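3.2. Tareas de superficie: el vertido de café

La segunda familia de tareas del estudio corresponde a incidentes pequeños en superficies de trabajo compartidas. En la encuesta previa, realizada en marzo entre el personal de los dos edificios participantes, el café derramado fue el incidente citado con más frecuencia, por delante de las migas y de las marcas de rotulador. Las respuestas abiertas coincidían en un punto: el vertido pequeño se deja a menudo sin limpiar hasta el final de la jornada, mientras que el grande se atiende casi siempre en el momento. Nos interesaba el primer caso, que apenas aparece en los trabajos sobre limpieza de oficinas.

Para el material visual se eligió una mesa blanca y mate, colocada junto a una pared gris clara. Sobre ella se dispuso un vaso de papel desechable como los que se usan en las salas de descanso de ambos edificios. Descartamos las tazas de loza porque en el ensayo piloto varios participantes interpretaron que la taza tenía dueño y se abstuvieron de moverla, lo que mezclaba dos decisiones distintas, la de recoger el recipiente y la de limpiar la mesa. El vaso de papel se percibe como algo que cualquiera puede retirar. La Figura 4 recoge dos vistas de la mesa con el vaso.

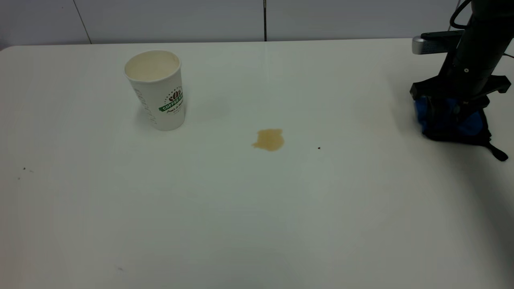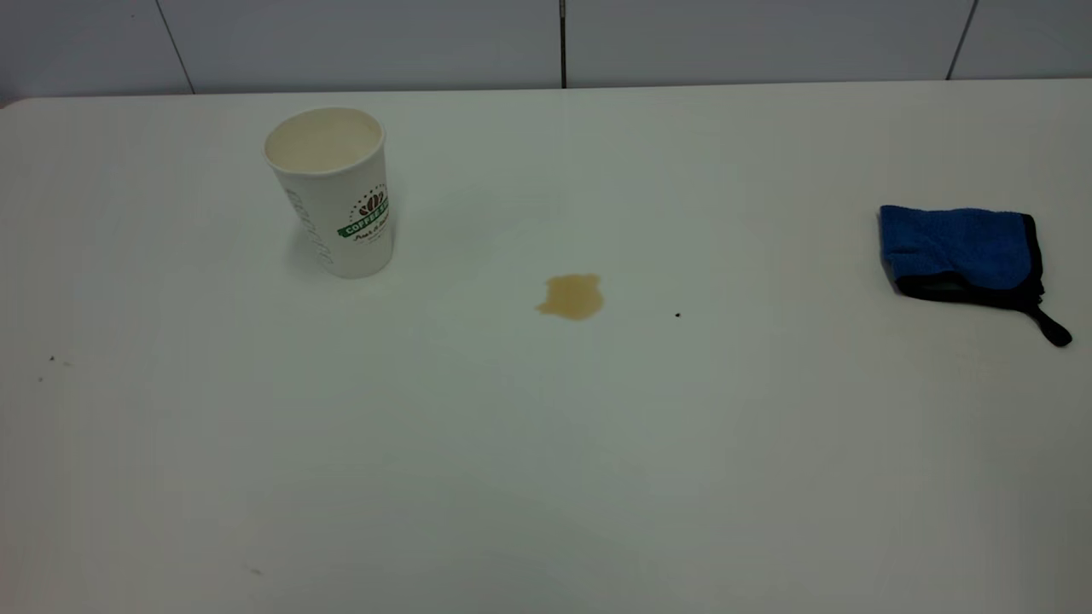 Figura 4. Mesa blanca con vaso de papel desechable, condición «vertido pequeño».

El líquido empleado fue café de filtro sin azúcar. El azúcar deja un resto pegajoso que exige una segunda pasada y alarga la tarea de forma poco controlable, de modo que las bebidas azucaradas se reservaron para una serie aparte (apartado 3.4). Tampoco se añadió leche. El volumen se midió con jeringa y se depositó siempre en la parte central del tablero, separado de la base del vaso, para que fuera posible limpiar sin levantarlo. Esta separación es importante para la codificación: quien aparta el vaso lo hace por decisión propia, y esa acción se anota como preparación del espacio.

Participaron 78 personas, repartidas al azar entre la condición de vertido pequeño y la de vertido extenso. A todas se les dio la misma instrucción: «Deje la mesa como le gustaría encontrarla». No se mencionó el café ni se indicó qué hacer con el vaso. En una mesa auxiliar, a la derecha, había servilletas de papel, una bayeta Pirno y un pulverizador con limpiador Droltero diluido en agua. El tiempo máximo por ensayo fue de 110 segundos, límite que en la condición de vertido pequeño no alcanzó ningún participante.

La codificación distinguió entre absorber (apoyar el papel o la bayeta sin desplazarlos), arrastrar (mover el material por la superficie) y repasar (volver sobre una zona de la que ya se había retirado el líquido). Ilaria Sorrentino codificó la totalidad de los ensayos y un segundo codificador revisó 50 de ellos. Las discrepancias se concentraron en el paso de absorber a arrastrar, que en muchas personas es un único gesto continuo. Se resolvieron tomando como inicio del arrastre el primer desplazamiento visible del borde del papel.

La forma irregular de la mancha planteó una dificultad menor. Un charco con un extremo más ancho que el otro invita a empezar por la parte estrecha y empujar hacia la ancha, o al revés, y no todos los ensayos presentaban el mismo contorno. Se valoró el uso de una plantilla, pero el resultado era un círculo demasiado regular que los participantes del piloto identificaron como artificial. Optamos por verter a mano alzada y registrar la orientación del contorno como covariable.

En cuanto al vaso, se consideraron tres desenlaces: permanece en su sitio, se desplaza y se queda en la mesa, o se retira. La retirada se contabilizó solo cuando el vaso terminaba en la papelera o en la mesa auxiliar. Los resultados se presentan en el apartado 4.1, junto con la comparación entre servilletas y bayeta.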